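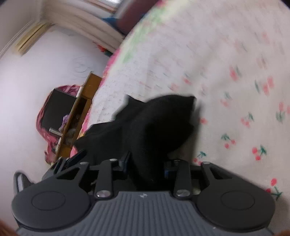 kkoller wrote:
Cats and cotton quilts are always going to be a problem. Mine gets washed every two weeks and I stopped worrying about it. If it can't go in the machine it doesn't go on the bed.

merja_o wrote:
Two weeks is too often for patchwork, in my opinion. Every wash pulls at the seams. I shake mine out on the porch, go over it with a damp rubber glove, and wash it maybe twice a year.

kkoller wrote:
A rubber glove doesn't get dander out.

merja_o wrote:
No, but it gets the hair off, and the hair was the question.

PSchouten
Posts: 546
Original poster here. Thanks, both. To be clear, the quilt is staying on the bed and so is the cat. I only want to stop picking black hair off cream fabric every night before I can lie down. I have been trying a throw over the middle, where she likes to settle, and it catches a good part of it. I still have to decide if I keep doing that or buy a proper cover.
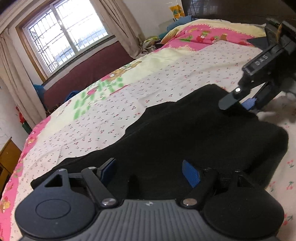
Photo: PSchouten / member upload

The cloth is plain black, nothing special. The quilt has the cherry print on cream, so you can see why hair bothers me more on that than on the cloth.

leopold.k wrote:
I like that print. My aunt had kitchen curtains very close to it.

I'd keep the cloth. Black hair on black cloth won't annoy you, and a cloth goes through the wash a lot easier than a quilt does. Get a second one so there's always one clean. Tuck the far side under the pillows or it will be on the floor by morning.

merja_o wrote:
Agree on the second cloth. One caution — wash anything black by itself a few times before you leave it on a cream quilt. I had a throw from Plilley that left a gray shadow on a white sheet, and it never came out.

kkoller wrote:
That would be a reason to use a light colored one.

merja_o wrote:
Then the hair shows again.

kkoller wrote:
So you wash it. I don't see the problem.

PSchouten
Posts: 547
I'll rinse the black one in the sink tonight and see what the water looks like. If it runs I'll look for something in gray. Does anyone dry their quilt in a dryer, or is it line only? Mine is cotton on both sides as far as I know, but the label is gone.

leopold.k wrote:
Low heat until it's nearly dry, then over two chairs. Clean the lint screen halfway through.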